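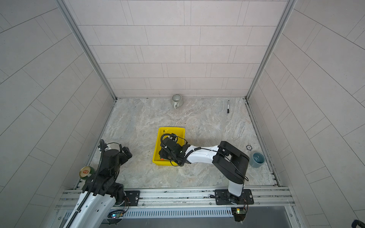
Retno Siregar, Senior Lecturer in Domestic Design (corresponding author)

Figure 3. Mug, marker pen and yellow bin on the stone-patterned surface.

4.2 Small items, shallow containers and patterned surfaces

The diary study described in section 3 gave us 871 entries from 99 households. Each entry recorded one act of putting something away, or one act of looking for something that had been put down. This section deals with the entries in which the item was small enough to be held in one hand and the place it was left was a worktop, a desk or a shelf with a printed or natural stone pattern.

We sorted these entries by where the item ended up. Items put in a shallow container were coded as "held". Items left on the bare surface were coded as "loose", whether or not the person said that this was the proper place for them. Figure 3 shows both kinds together. The mug and the marker pen are loose under our coding, and the contents of the yellow bin are held. The coding says nothing about tidiness. Several people described a loose mug as put away, and one household kept everything in a single tray and called it a mess.

Mugs gave us the least trouble. They stand up, they have a handle, and people tended to return them to the same spot near a wall or a kettle. The diaries seldom mention looking for one. Pens were different. A pen lying on its own was often written up as "left out", even where the same person left it there every evening. When asked, people said that a pen belongs with other pens - in a pot, a drawer or a bin - and that one by itself must be on its way to somewhere else.

The shallow bin sits between these two cases. People liked being able to see into it without lifting anything, and they used it for items that had no agreed home. The same openness meant that thin things settled against the sides or in a corner, where they were easily passed over. A thin black object near one corner of a yellow bin, as in Figure 3, stands out from the plastic by colour but takes up very little of the space. Respondents with pale or bright bins complained less about this than those with dark ones. We did not collect bin colour for every household and make no claim beyond that.

The bin itself was rarely set square to the wall. We had expected people to line containers up with an edge, and the instructions in the Ledine storage leaflet given to each household asked them to. Most did so for the first few entries and then stopped. Rizal Jugah, who carried out the home visits, noted that a bin at an angle was taken as a sign of use and that people did not straighten it before he arrived.
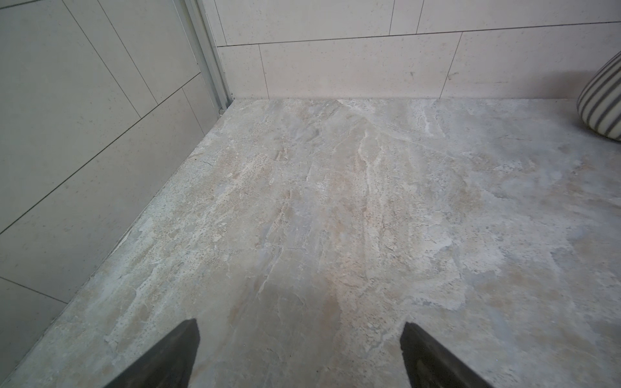 Wikevmont Papers on Household Practice, Volume 5, page 726

Figure 4. Stone pattern with pale veins and dark speckles, beside the tiled wall.

The surface matters more than we allowed for in the pilot. Stone patterns of the kind shown in Figure 4 mix pale grey, beige and tan with white veins and small dark specks. Respondents described such surfaces as forgiving. Crumbs and marks do not show, and a wipe once a day was felt to be enough. Those who praised the pattern for hiding crumbs also reported losing screws, earring backs and pen lids on it, sometimes in the same entry.

Large items were not affected. A striped mug is found at once on any of the surfaces we visited. The difficulty lay with things close in size to the pattern itself, and a dark speck and a dropped screw can look much the same from standing height. Two respondents ran a flat hand over the worktop before cleaning it, and a third used a torch held low.

The speckled wall tiles seen in Figures 3 and 4 were not coded. Mandagi's earlier scheme has a category for "wall-side" items, meaning anything pushed to the back until it meets the wall, and we kept this as a note only. It would apply to the mug and the pen in Figure 3. Entries with the note are listed in the appendix under the Zidonik headings, together with those where the respondent gave no position at all.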